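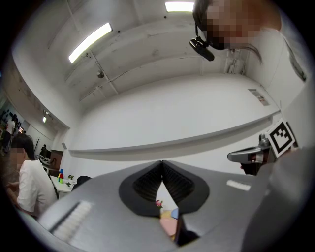
**Which needles fit the Stovora 787?**

Standard domestic flat-shank needles, sizes 70 to 110. Round-shank industrial needles must not be used, even if they can be pushed into the clamp.

## 4. Needle, bobbin and upper thread

Complete section 3 (foot control and mains lead) before starting. The machine must stand on a level table with the accessory tray fitted.

**Caution:** Switch off at the side of the machine before changing the needle, the presser foot or the bobbin. Taking your foot off the control is not enough.

### 4.1 Changing the needle

1. Turn the handwheel towards you until the needle bar is at its highest point.
2. Lower the presser foot and lay a scrap of fabric over the needle plate.
3. Loosen the clamp screw by one turn. Do not take it out completely.
4. Pull the old needle straight down.
5. Hold the new needle with the flat side facing the back of the machine and push it up as far as it will go.
6. Tighten the screw with the small screwdriver from the accessory tray.

Change the needle after every nine hours of sewing, or straight away if it has struck a pin. A needle that is bent by an amount too small to see will still skip stitches. To check one, lay the flat side on a sheet of glass and look along the gap.

### 4.2 Winding a bobbin

Use only Kadell class 9 bobbins, which are supplied with the machine. Taller bobbins fit the winder but will jam in the case.

1. Put the spool on the pin and fit the cap that matches its width.
2. Take the thread through the winder guide and pass it clockwise round the disc.
3. Feed the end up through the hole in the bobbin from the inside.
4. Place the bobbin on the winder and push it to the right. The needle bar is now disengaged.
5. Hold the thread end and press the foot control gently. Stop after a few turns and trim the end close to the bobbin.
6. Continue until the winder stops by itself.
7. Push the bobbin back to the left and lift it off.

**Note:** If the thread builds up at the top or bottom only, the guide height is wrong. Slacken the guide screw and move it slightly towards the empty side.

### 4.3 Inserting the bobbin

1. Slide the cover plate towards you and remove it.
2. Drop the bobbin into the case so that the thread unwinds anticlockwise.
3. Draw the thread through the front slot and then under the tension spring.
4. Pull lightly. The bobbin should turn with slight resistance.
5. Leave a tail as long as your hand and replace the cover plate.

### 4.4 Threading the upper thread

The presser foot must be **up** for steps 1 to 4. With the foot down the tension discs are closed, and the thread will lie on top of them.

1. Pass the thread through guide A, then down the right-hand channel.
2. Bring it round the bottom of the channel and up the left.
3. Hook it into the take-up lever from right to left.
4. Bring it down to the guide on the needle clamp.
5. Lower the foot and thread the needle from front to back.

Set the tension dial to 4 for plain cotton. For heavy cloth, such as two layers of canvas, start at 5 and sew a test strip.

### 4.5 Fault codes

| Code | Meaning | Action |
|---|---|---|
| 2 | Winder engaged | Push the winder to the left |
| 124 | Motor overload | Switch off, clear trapped thread, wait before restarting |

If code 124 comes back with no thread trapped, stop using the machine and contact the Drallbridge service desk. Have the serial number ready — it is on the plate beneath the handwheel.

Stitch selection is covered in section 5.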